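Groka light grey work gloves, two-pair pack
Posted 2021-07-26
Filed under: Hands and feet

I don't trust any glove that comes with a paragraph about how it will change my relationship with gardening. The Groka listing had three of those. It also had a price of £8 for two pairs, so I ordered them anyway, mostly to replace the Rukuders that gave up at the thumb last November.

They are light grey, which is a strange colour for something meant to get dirty, and they have a see-through green band round the wrist. The listing calls the band a "secure comfort cuff". It is a band. It keeps the glove on and it keeps most of the soil out, and I have no complaint about it beyond the name. Mine has stayed put so far. I had expected it to be the first thing to go, and I still wouldn't bet on it lasting a second summer.

Sizing first, as that is what people write in to ask. I take a medium in most makes and the Groka medium is long in the fingers. Not wide, long. There is a good bit of spare at the tip of my little finger and less everywhere else. For shifting things it makes no odds. For picking up screws, tying in sweet peas or peeling the end off a roll of tape it is a nuisance, and I ended up taking the right one off and holding it in my teeth, the way I do with every glove that promises "fingertip feel". The small might have been better but the size chart put me firmly in medium, and the chart is where I'd lay the blame.

I used one pair for outdoor jobs and kept the other for indoors. Outdoors meant cutting back a hedge, loading a few dozen bricks and a lot of bramble. The bricks were fine. Grip was good on dusty surfaces and rather less good once I'd had the hose out, when a trowel handle started to slide about in my palm. The brambles went straight through the back of the hand, and twice through the side of the forefinger. To be fair the packet doesn't claim thorn protection. It just has a picture of a rose on it.

Indoors they did better than I expected. We had a bed to take apart, carry down one flight and put back together, and they saved my knuckles on the slats. They are also decent for carrying flat-pack boxes, where the main risk is the cardboard edge. I wore them for almost 30 minutes at a stretch and my hands were warm but not horrible. Any longer and I wanted them off.

Washing. The label says to wash cool and dry flat. I did the outdoor pair twice in the machine with some old towels. They came out clean enough on the back and permanently brown on the palms. Light grey was never going to win that one. They also take an age to dry in the fingers, and you need to prop them open or they stay clammy until the next day.

Against the competition: the Kang gloves I had before the Rukuders cost more and fitted properly, and the left one is still in the shed doing odd jobs. The Rukuders gripped better when wet but had a smell about them that never left. The Grokas have no smell at all, which I will give them freely. I looked at the Kedley pair as well, and they are lovely, but I am not spending that on something I'm going to leave on a wall in the rain.

One more grumble. The listing boasts 575 "happy hands" on the strength of its ratings. I read through a page or two of them and most were written on the day the parcel arrived. A glove is always fine on the day the parcel arrives - I'd want to hear from the same people after they've dug out a stump.

Would I buy them again? At this price, perhaps, in a small, for moving furniture and sweeping up. I wouldn't buy them for thorns or for wet work, and I wouldn't pay a pound more for the comfort cuff. If your fingers are on the long side you may well think I'm being mean, and you'd have a point.

Good: price, no smell, dry grip, cuff stays where you put it.
Bad: long fingers, slippery when wet, stains at once, slow to dry.
Score: a grudging six out of ten, to be looked at again when the cuff goes.
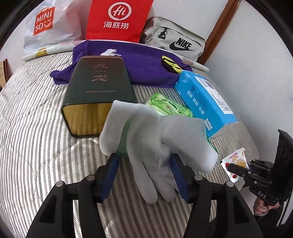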